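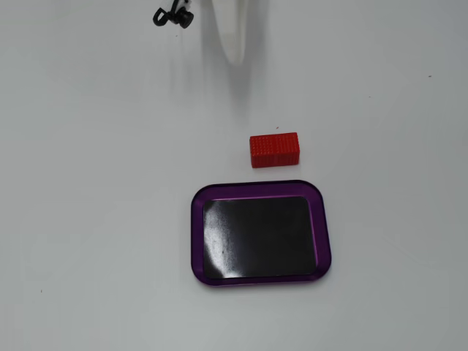 The short answer to Enda's question is that the wrist camera only knows where the block is, and has no opinion at all on how it's sitting. I spent most of July refusing to believe this. The policy was trained on both views, I reasoned, so it must be using both views, in the same way that I own running shoes and must therefore run. Then I started blanking one view at a time. With the overhead view alone, the red block up there, lying lengthwise a short way off from the purple tray, is as plain a target as anyone could want, and the policy goes for it happily. What it can't get from straight overhead is height, and it lets go of the block wherever it happens to feel finished.

Print this message | E-mail this message

On 08/02/2026, Enda wrote:

> Read your note on the Pristutberg runs. I don't follow why you
> need view dropout at all. If the side camera is good for height
> and the top one is good for x and y, won't the network sort that
> out for itself given enough demos? We had 500 for the Skavancombe
> task and never dropped anything. Also, what do you count as a
> success? Block in tray, or block in tray and not leaning on the rim?
>
> Enda

Taking the second part first, as it's the one that will start a fight. A success is the block flat on the tray floor with the gripper clear of it. Near the rim is fine. I know Orakzai wants it centered, and Orakzai is welcome to collect the demos. 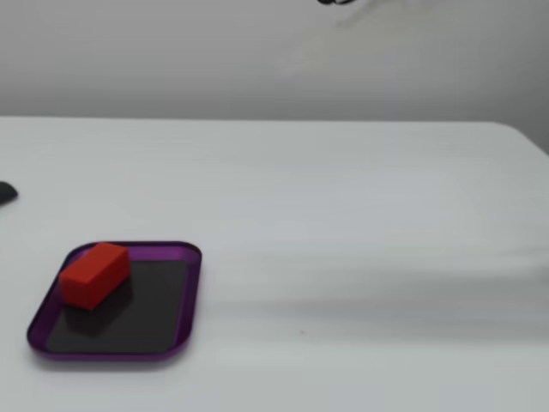 I score from the side view for that reason. A block propped on the rim and a block lying flat look nearly the same from overhead, and I was handing out credit for the propped ones for longer than I'd like to put in an archive.

As for the network sorting it out: maybe with 500 demos. I have 30. With 30 it picks whichever view explains the grasp first and then coasts. So during training I blank one view at random, a whole episode at a time. Blanking single frames did nothing useful, as the policy just remembered what it saw a moment ago and carried on.

Same start poses for both, 16 trials each:

 no dropout: 9 of 16
 whole-episode dropout: 14 of 16

Yes, 16 is a small number. Please don't all write in at once. I'd call it enough to keep going and not enough to put on a slide, though I expect to see it on a slide.

Two things I haven't tried. One is turning the tray between trials by more than a few degrees. The other is a block with a smoother surface, in case the bumpy print is giving the encoder something to hang on to. If anybody has a plain one the same size, I'll pay postage.

The config is in the usual place under "dropout-ep". Ignore the one called "dropout-final", it's older.

Maham Memon

Print this message | E-mail this message

Search the archive Go Advanced search

Recent messages on this list
Re: Pristutberg runs, first note
Gripper offset after restart (again)
Skavancombe demo format, old or new?
Re: Re: Who changed the default crop
Looking for: spare tray inserts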